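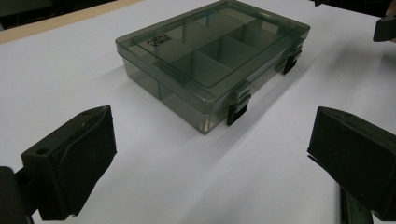 Compartment box, lid closed

2020-01-10

I finished the second volume of Zumer last night, and I want to write down my thoughts before I read the opinions of other people. If you only know the television show, please be careful, because I will talk about the ending.

For readers who are new: Zumer was a science fiction show about a repair crew on an old cargo station. It was canceled without a real last episode. The final thing we saw was Cai standing in the airlock with the helmet in her hands, and then the credits. I watched it when my English was still weak, with subtitles in English too, and I paused so often that one episode took me a whole evening. I learned the word "bulkhead" from this show. I have never needed it in my life.

The comic continues from that airlock. It is published by Clusto and written by Barbara Lis, who also wrote several episodes in the second season, including the one with the frozen garden. The art in the first volume was by Tia Ackroyd. In the second volume she does only the covers and the first chapter, and the rest is drawn by Peiyu Song.

I must say the change of artist disturbed me for many pages. Ackroyd draws faces that look like the actors, sometimes too much, so that you feel a photograph was lying next to her paper. Song does not try this. Her Cai has a longer face and short eyebrows, and the captain looks ten years older than he did on the screen. I had to go back twice to check who was speaking in the kitchen argument. Later I began to like it. In the chapter where the water system fails there are almost no words, and Song's pages are so clear that I understood everything, even which valve was the wrong one. With the other artist I think it would need more balloons.

The coloring is by Xiuying Tian in both volumes and this helps a lot. The station still has that sick yellow light in the lower decks.

Now the story. Lis answers the airlock question on the third page, and I was a little angry about this. We waited years! Cai simply opens the door, and the man outside is her brother, and he is alive and also quite rude. I had expected that the first volume would keep this secret longer. But in the second volume I see why she wanted it finished early. The brother is needed for the strike plot, and the strike plot is the best thing Zumer ever did, on television or on paper. The crew must decide if they will repair the dock for the same company that left them without supplies. Everybody has a good reason for their opinion. The doctor, who on the show had mostly the job of saying that somebody needs rest, gets a speech that I read aloud to my husband while he was cooking. He asked me if the pasta water was part of the strike.

What I did not like: the twins. They had 2 lines each in the first volume and in this one they are suddenly experts in navigation. There is also a dream chapter. I have never enjoyed a dream chapter in any comic, and I skipped forward to see how long it was, then I came back and read it like a dutiful person. It shows the childhood of Cai again, which we know from the show, only with more snow.

The ending I will describe in a general way. The dock is open, one person stays behind, and the last panel is the same as the last shot of the show, with a different person holding the helmet. I am undecided about it. My friend Emiko Tamura, who lent me her DVDs in the beginning and so is responsible for all this, says it is lazy. I find it sad and fitting. We have agreed to wait for volume three, if there will be one. The back page says only "Zumer will return," and we have seen such a sentence before.

Some words on the book itself, for those who buy. The paper is thinner than in the first volume and in strong light you see the next page through it. The binding is good. There are sketches at the back, and a short interview with Lis in which she explains that the brother was planned already for season one. My copy has a printing error in chapter four, where one balloon is empty. I looked at it for a long time because I thought it was meaningful.

There is also a collector edition, sold in more than 600 copies according to the shop where I asked, with a station kit from Promodell inside. I did not buy it. It costs 3 times the price of the normal book, and I am not patient with glue. Emiko ordered one and hers should come in February. She has promised that I can hold it, when it is built.

If you have not seen the show, I would still start there. Begin with the first season even if the effects look old, and do not stop before the episode in the elevator. After this you can go to the comics. Volume one can be read in an hour, volume two needs a full evening, and the water chapter should be read again on the next day.

I have one question for those of you who read it already. In the kitchen scene after the vote, Cai puts a second cup on the table and there is no one sitting there. Is it for the brother or for the old engineer? Emiko says brother. I believe it is for the engineer, because it is the cup with the broken handle, and in the show only he drank from that one. Please write in the comments, and please put a spoiler warning if you mention the last chapter.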